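Progress report to the Kyei Fund, May
Project: Shoes for School, Fornarau district
Prepared by Delali Mensah, project coordinator

1. Collection and sorting

In this period we received 600 pairs of used and new school shoes from families, shops and the two collection points in Clornia. Every pair is checked for the sole, the stitching and the laces. Shoes which need only a small repair go to the cobbler in Ollell, who gives us a reduced price until the end of the school year.
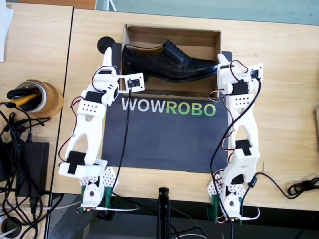 A black lace-up shoe in its box.

The most requested kind is still the plain black shoe, as most head teachers do not accept other colours. We have enough of the bigger sizes but the small ones finish very quickly - this was the same in the last report.

2. Distribution

We delivered to 11 schools, and 4 more are waiting for the road to be repaired after the rains. Each school sends us a list of sizes before we come. 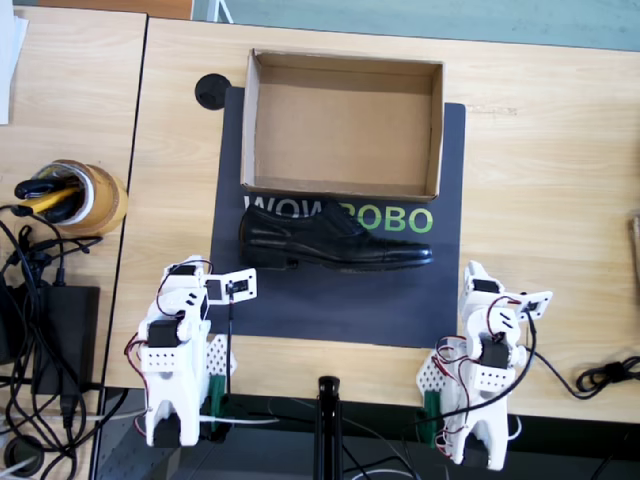 The lists were not always correct. Children grow between the measuring and the delivery, so we now ask that the feet are measured in the same month. Some 140 pairs had to be exchanged, and the transport for this was not in our budget.

3. Money

Spending on repairs is a little lower than planned, and on fuel it is higher. We ask your permission to move the remaining repair money to the transport line.

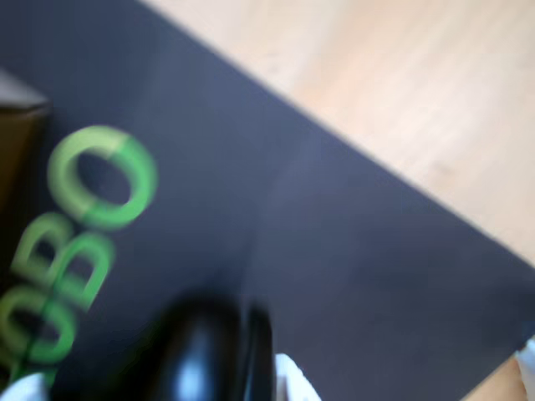
The receipts are attached in the usual order. One fuel receipt from Ollell is missing and I have asked the station for a copy, which I will send with the next report.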